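3.2 Condition of the storage bins

The second part of the survey dealt with the bins themselves. Bassey and Dogar had already reported on shelf layout at the Laltbridge depot, but they treated every bin as a plain box of fixed volume. Our own visits in March suggested that this leaves out a good deal. Bins of the same outer size differed in how steep their sides were, how high the front wall stood, and how worn the inside surfaces had become.

We recorded 3,110 bins at Laltbridge and 1,678 at the smaller Batetura site. Each was given a wear grade for the floor and a separate grade for each wall. Grading was done by two of the authors (S.M. and W.S.) working apart, and the cases where they disagreed were settled by N.H. Dirt that could be wiped off with a dry cloth was not graded. Scrapes, chips in the paint and lasting discoloration were.

Rear panels were graded by zone, with the upper half and the lower edge entered on separate lines of the form. The same bin could therefore receive a low grade for one zone and a high grade for the other. Figure 4 is a case in point: the chipped and scraped patch on the sloping rear panel lies mostly along the lower edge.

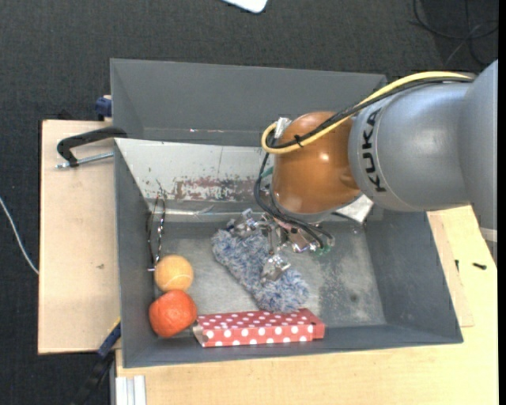 Figure 4. Large dark-grey bin with low front wall. Paint damage on the rear panel; scuffed floor, darker toward the right.

Floors were harder to grade than walls. A mottled grey floor can look worse or better depending on the light, and small spots and specks are easily taken for dirt. After the first week we changed the form so that "scuffed" and "stained" were entered as separate items. Bins graded before the change were looked at again, apart from 11 at Batetura that had been moved to another building by then. Those 11 are left out of Table 5.

Front walls were measured at both ends, as the rim was not always level. Where the two readings differed, we used the lower one to work out usable depth, following the practice in the Bangash handbook. This gives a slightly smaller volume than the one printed on the stock lists, and the totals in Section 4 should be read with that in mind. Side walls that slanted inward were measured at the floor and at the rim, and the mean of the two widths was used.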